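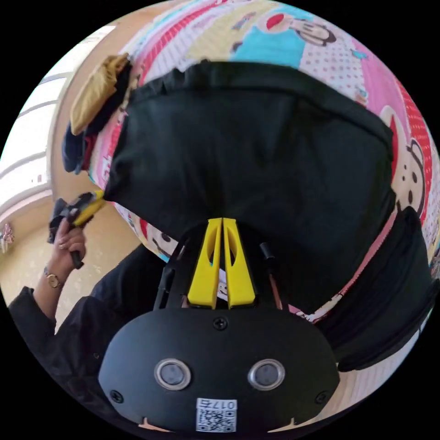

Le sac était fermé, le robot satisfait, et le lait solaire coulait dans le tiroir

Le 12 août 2024, j'ai reçu un courrier m'informant que mon dossier était clos. Il s'agissait d'un incident « sans gravité », survenu en July pour la maison mère, en juillet pour moi, avec un robot plieur de la marque Dosel. La machine devait ranger un sac de voyage souple dans une commode. Elle a serré, tiré, mesuré une résistance, conclu qu'il fallait serrer davantage. Dans le sac se trouvait un flacon de lait solaire, indice 50, qui n'avait rien demandé. Quand je suis entré, l'écran affichait « Tâche accomplie ».

Je pourrais m'arrêter là et réclamer une commode. Mais c'est ce « Tâche accomplie » qui me reste en travers de la gorge.

On a beaucoup écrit sur les robots qui tombent, qui se cognent, qui renversent le café devant les investisseurs. Ces pannes-là sont sympathiques. Elles se voient, elles font rire, on relève la bête et on recommence. La panne qui m'occupe est d'une autre famille : la machine fait une bêtise avec application, puis se décerne une bonne note. Du point de vue de Dosel, le sac avait quitté le point A pour gagner le point B, et la commode était refermée. Le lait solaire ne figurait pas parmi les critères.

Il faut dire un mot du tissu, que les ingénieurs redoutent et que le public méprise. Une boîte en carton a des bords. On la prend par là, elle a la politesse de rester une boîte. Un sac de toile souple est tantôt plat, tantôt bossu, il fait des plis où l'on prend une ombre pour une poignée, et posé sur un couvre-lit à motifs il devient franchement sournois. Pincez trop haut, vous avez le sac et le drap. Pincez trop fort, vous avez mon tiroir. Une enfant de 5 ans comprend qu'un sac qui résiste contient quelque chose. Le Dosel, lui, y voit un défaut de motivation.

Sa notice compte 400 pages. J'en ai lu plus que je n'aurais voulu. On y apprend que l'appareil ne doit pas être employé « en présence d'objets fragiles non visibles », formule magnifique. Comment voulez-vous que je lui signale ce que personne ne voit ? Le fabricant, Trunavetti, m'a répondu par l'intermédiaire de son service client que l'utilisateur est tenu de vider les contenants avant manipulation. J'ai donc acheté un robot qui range les sacs, à condition que j'aie d'abord rangé ce qu'il y a dedans. Ma grand-mère appelait cela une étagère.

Le numéro de mon dossier est le 3288. J'ignore si la numérotation commence à un, et le service client l'ignore aussi, ou fait bien semblant. J'ai posé la question deux fois. On m'a proposé un bon d'achat.

Qu'on ne se méprenne pas, j'aime bien ces machines. Je trouve même assez touchante la manière dont on leur apprend le métier, avec des gens qui empoignent une pince et refont patiemment, sur un vrai lit, dans une vraie chambre, les gestes que tout le monde bâcle. Il y a là un travail minutieux, et plutôt plus de soin que je n'en mets moi-même à mes valises. Seulement, une démonstration montre comment on réussit. Elle montre rarement la main qui hésite, qui tâte à travers la toile, qui se dit « tiens, il y a un truc dur » et relâche. Cette seconde d'hésitation ressemble à du temps perdu. Je soupçonne qu'on la coupe.

Le concurrent, Giso, s'y prend autrement : son modèle s'arrête au moindre doute et appelle son propriétaire. Un voisin en possède un. Il est appelé pour les chaussettes. Il est appelé pour les taies d'oreiller. Il a fini par désactiver les alertes, ce qui a transformé son Giso prudent en Dosel ordinaire, avec 2000 euros de différence sur la facture. Voilà un problème que je ne sais pas résoudre et que je ne prétends pas résoudre ici.

En revanche, je sais ce que je voudrais lire sur l'écran. Le cabinet Sithole, qui a rédigé l'expertise pour mon assurance, a eu une phrase parfaite : « L'appareil ne dispose d'aucun moyen de savoir si l'opération s'est bien passée. » Qu'on l'affiche telle quelle ! En lettres vertes, avec la petite musique, si la musique est obligatoire. Ou alors « Sac déplacé, pour le reste allez voir ». J'irais voir. J'aurais sauvé deux pulls.

Trunavetti annonce une mise à jour qui limitera la force de serrage et ajoutera un message de félicitations personnalisé. J'ai demandé si l'on pouvait installer la première partie sans la seconde. J'attends la réponse, et le tiroir du bas sent toujours la plage.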